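Home > Lists > Household & Linen > Archive by thread

Re: [linen] Folding on the bed, and what to do with the plain greys
From: Lucienne Courtois
February, 9:40 am
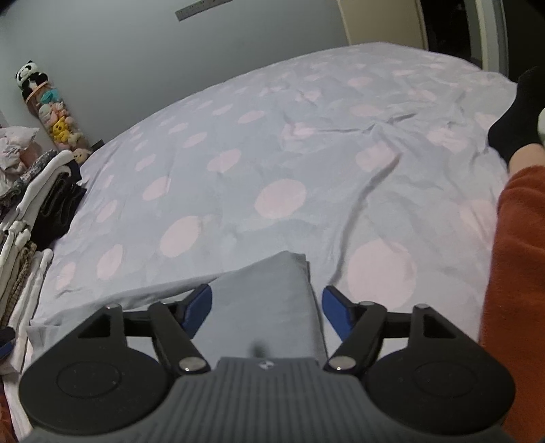
Kerstin, thanks for the notes. I've done it your way for a fortnight now and I'm mostly converted, with a couple of changes.

On Tuesday's list Kerstin Granström wrote:

> I've stopped folding on the kitchen table. The bed is bigger and
> it's already at the right height for my back. Make the bed first,
> bottom sheet pulled tight, then fold everything on top of it. Plain
> things last. I do halves, then halves again, and I don't bother
> with thirds unless it's going in the narrow cupboard at Gitstead.
> Does anyone fold greys separately? Mine get mixed up with the
> pillowcases every time.

Yes, I keep the greys separate. A plain grey piece on a polka dot sheet is easy to find, and that settled it for me. Our spotted one is a pale grey with pink dots and I now leave it on the bed on folding days. On the plain grey sheet I used to lose half the pile.

Where I differ is the corners. If you line up the two top corners and let the bottom go where it likes, the layers stack up at one end and you get a lump in the cupboard. I line up one long side first, smooth it with my forearm, and then bring the corners over. It takes longer. The shallow creases along the top don't worry me and I don't iron them out.

Clothes go to the side of the bed and stay there until the flat things are done. I used to do them together and ended up refolding both.

Thirds: I do use them for the Brindau shelves, which are 3 hands deep on a good day. Halves stick out over the front and the door won't close.

Two questions back to you. Do you store the spotted sheets folded inside their own pillowcase, or loose? And has the Solheim cotton gone bobbly on you? Mine has, down the middle, and I wash it on cold with the colours.

Lucienne

This list has 3,255 members. Reply to the list, not to the sender.

Get the monthly digest by email. Enter your address to subscribe. You can unsubscribe at any time.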